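Chapter 7
Storage: Drives, Bays and Caddies

In this chapter you will learn to
- name the parts that hold a drive in a desktop case
- tell the data cable from the power cable
- fit a 3.5-inch drive in a caddy and slide it into its bay
- record the work on the bench sheet

Key terms: bay, caddy, drive cage, form factor, release tab, SATA

The last chapter ended with the power supply screwed down and the board resting on its standoffs. The computer at that stage can be switched on, but it has nowhere to keep anything. Memory loses its contents when the power goes off. A drive does not, and that is why the operating system, the programs and the user's files all live there.

Two kinds of drive are common in desktop machines. A hard drive stores data on spinning metal platters, read by a small arm that moves across them. A solid-state drive has no moving parts and stores data on chips. Hard drives are slower and heavier, but they cost less for the same amount of space, and the office machines you meet in a repair shop will often have one. Most of this chapter deals with the 3.5-inch hard drive. Solid-state drives are covered in Section 7.4.

7.1 Where the drive goes

Drives sit in a metal frame called the drive cage. Each slot in the cage is a bay. In older cases the drive was pushed into the bay bare and fixed with four screws, two on each side. Many newer cases use a caddy, a plastic tray with rails that grips the drive along its long sides. The caddy slides into the bay and clicks. To take it out again, you press or lift a release tab.

Caddies are not all alike. A caddy from a Fotero case will not fit a Runon cage, even though the drive itself fits both. Keep each caddy with the case it came from — a labeled bag is enough.

Before you pick up a drive, shut the machine down, unplug it and put on your wrist strap. Lay the case on its side with the open side up. Hold the drive by its edges and keep your fingers off the circuit board underneath. Do not set it down hard, even from a small height.
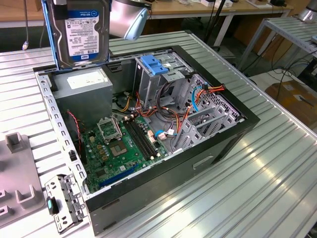 Figure 7.1 A 1.0 TB hard drive in a blue caddy, held over an open tower case. The drive cage is at the upper right.

7.2 Two cables

A SATA drive needs two cables. The narrow one carries data and runs to the board. The wider one carries power and comes from the power supply. Both plugs are L-shaped and go in one way only. If a plug resists, turn it over and try again.

Move loose power cables out of the way before sliding the caddy in. A cable caught behind a drive can be pinched or pulled out of its plug.

Exercise 7A

Use the Caputo practice case, bench kit 3711.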